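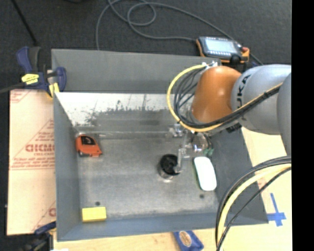 VALLBRIDGE, January — A bin-picking cell at the Fundholm test hall has been limited to reduced speed after its robot arm drove a gripper finger into the wall of a metal bin and did not stop when it should have, according to a fault notice sent to users of the hall this week. No one was hurt. The finger was bent and a cable clip on the wrist was torn loose.

The fault occurred on a Thursday, during an unattended part of a long picking trial. The arm was working through a planned series of 3000 grasps on household and office items placed in the bin. On the failed cycle it descended along the correct path but with a lateral error of 40 millimeters, which put one finger over the wall instead of the bin floor. Contact was made at full approach speed.

The arm has force sensing in its joints and is set to halt on unexpected contact. In this case the halt came late. The log shows that the contact threshold had been raised two days earlier, when heavier items were being tested and the arm was stopping too often on normal grasps. The higher value was saved in the cell's default settings and was still loaded when the lighter items went back in.

The position error has a separate cause. The bin is held to the table by bar clamps, and the software takes its location from a calibration done once at the start of each series. Measurements made after the stop showed that the bin had shifted from its calibrated position. Repeated light contact with the inner walls is the most likely explanation. Nothing in the cell checks the bin's location between cycles, so the error could grow without being reported.

Le Goff, the contractor that maintains the cell, inspected the arm the following morning. It found no damage to the joints and no loss of position in the arm itself. The bent finger was replaced from stock. The cables that run along the outside of the arm to the gripper were tested for continuity and passed, but the notice says their slack should be checked before each shift, as a loop that catches on the rim of the bin could pull a connector out while the gripper is holding a part.

The emergency stop on the handheld pendant was tested and worked as intended. It played no part in the event — the operator was on the other side of the hall and heard the impact before seeing any message on the screen. The cell log records 3 seconds between first contact and the protective stop.

Until further notice the cell may run only in reduced speed mode, with an operator within reach of the pendant. The contact threshold has been returned to its earlier value and can no longer be saved as a default without a second login. Users must also recheck the bin's position every 40 cycles with the touch-off routine and retighten the clamps if the reading has moved by more than 2 millimeters.

Kema, the group that wrote the grasp planning software, is preparing a change that will compare the bin's rim with its stored position before each descent and refuse the move if the two do not match. The update will first be run on a second arm in the hall. A fixed mounting plate for the bin has also been ordered and will replace the clamps when it arrives.

Data from the interrupted series will be kept, but grasps recorded after the last confirmed calibration have been marked as unreliable. The series will be restarted from zero once full speed is allowed again. No date has been set.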